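Section 4. Setting Up the Cord Packing Table

Welcome to the part of the guide most people turn to first. If you packed cords by hand before the Sisel station came to your floor, much of this will feel familiar, because the cloth, the boxes and the cords are the same ones you know. What changes is your place in the work. The arms do the reaching and lifting, and you get the table ready, keep an eye on things, and decide when something isn't right.

4.1 Before you start

1. Put on shoe covers before you step onto the packing floor, and ask any visitors to do the same.
2. Smooth the green cloth as well as you can and clip it along the far edge. A few wrinkles are fine, and so is an old scuff mark.
3. Open the boxes and fold the flaps well back, so that a gripper can come down without catching on one.
4. Fill the supply box with cords. Please don't spend your morning untangling them! Ursina Kofler did exactly that during our February trial, with great patience, and the arms managed no better for it.
5. Stand clear of both arms and press Ready.

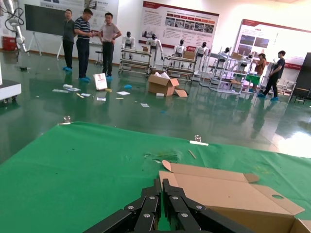
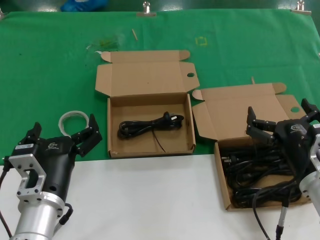
Figures 4-1 and 4-2. The green cloth, open boxes and grippers at the packing table.

4.2 While the station is working

6. Stay where you can see both arms. You are welcome to chat with colleagues, but keep the Stop button within reach.
7. If a cord snags on a flap, press Stop, wait for both arms to come to rest, and free it by hand.
8. Write down each stop in the shift book, with a word or two on what happened. Mesfin Wolde reads every entry and uses them to adjust the next run.

CAUTION: Never reach into a box while an arm is above it, even if the arm seems to be resting.

NOTE: Check the gripper fingers every 500 cords and call Natalie Mellor for a full inspection every 1000.

4.3 Sharing the shift

Two people should be signed on to each station, and we suggest trading places after the midmorning break. Packers moving over from the Ondieki line keep their grade and their hours, and Zewditu Birhane can arrange a practice session for anyone who would like one before going solo with the Ready button.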